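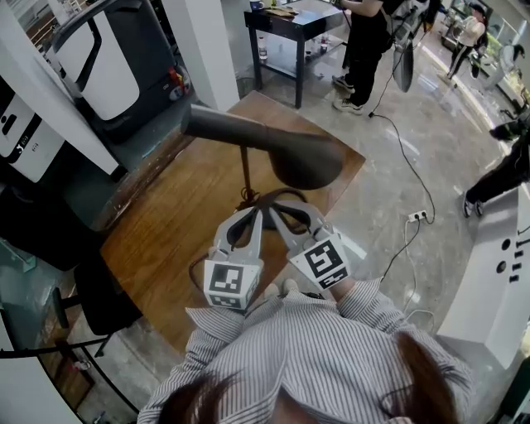
# Tindden Pool Service Log

Service records from residential swimming pools looked after by Gruditz, a small pool maintenance company. Each row is one visit to one pool. The log was kept on paper route sheets and typed up later, so expect gaps and a few odd spellings in the notes column.

Maintained by Myroslav Ostapchuk. Route sheets transcribed by Baoshan Jin.

## What's in it

The data covers 80 in-ground pools, all outdoors, over 3 swim seasons. Above-ground pools, spas and fountains were left out even where the company serviced them. Pools with a separate spa are included, but the readings are for the pool only.

Files:

- `visits.csv` – one row per visit
- `pools.csv` – one row per pool, with surface, volume and equipment type
- `repairs.csv` – parts replaced, linked to a visit by `visit_id`
- `notes_codes.txt` – the short codes the technicians used on the sheets

## Columns in visits.csv

| Column | Meaning |
|---|---|
| `visit_id` | Unique number for the visit |
| `pool_id` | Matches `pools.csv` |
| `season` | 1, 2 or 3 |
| `month` | Month name, no day |
| `free_cl` | Free chlorine, ppm |
| `comb_cl` | Combined chlorine, ppm |
| `ph` | pH |
| `ta` | Total alkalinity, ppm |
| `ch` | Calcium hardness, ppm |
| `cya` | Stabilizer, ppm |
| `psi` | Filter pressure on arrival |
| `water_temp` | Degrees Fahrenheit |
| `added` | Chemicals added, using the codes file |
| `notes` | Free text from the sheet |

All readings were taken before anything was added to the water. If a technician tested again afterward, the second result is in `notes` and has not been moved to its own column.

## How readings were taken

Free and combined chlorine were measured with a drop kit. The pH readings in season 1 came from color comparison, which can't be read much finer than 0.2. From season 2 on, the crew carried a Zorano handheld meter, so those values have 2 decimal places. Don't treat the two sets as equally precise.

Stabilizer was only tested once a month. The column is blank for the visits in between – blank means not tested, and a real zero is entered as 0.

Water samples were taken at elbow depth, away from the return jets. A few pools have a deck layout that makes this awkward, and those are marked `S` for "shallow sample."

## Known problems

- Filter pressure is missing for 30 visits in season 1 where the gauge was broken or stuck. The entry is blank and the note says `GB`.
- Cartridge and sand filters run at different normal pressures. Check `filter_type` in `pools.csv` before comparing them.
- Two pools were resurfaced between seasons. They kept the same `pool_id`, but `surface` only shows the newer finish.
- September of season 2 is thin. Several owners closed early that year and the route was cut short.
- "Shock" in the notes can mean liquid chlorine or cal-hypo. The code in `added` is the one to trust.
- Pool volumes are estimates from length, width and average depth. Freeform pools could be well off.

## Privacy

Owner names, street addresses and gate codes were removed before typing. Pool IDs were shuffled, so they don't follow the order of the route. The notes were read through once for names and phone numbers. If you find one that was missed, open an issue with the `visit_id` and leave the text itself out of the issue.

## Loading

```python
import pandas as pd

visits = pd.read_csv("visits.csv")
pools = pd.read_csv("pools.csv")
df = visits.merge(pools, on="pool_id", how="left")
```

Leave `notes` as text. Some entries are just a number and will be misread if you let the types be guessed column by column.

## Changes

- **v3** – Split repairs into their own file. Fixed calcium values entered in the alkalinity column for the Sisodia route.
- **v2** – Added season 3 and the codes file.
- **v1** – First upload, seasons 1 and 2.

Corrections are welcome as pull requests. Please change one file at a time and say which rows you touched.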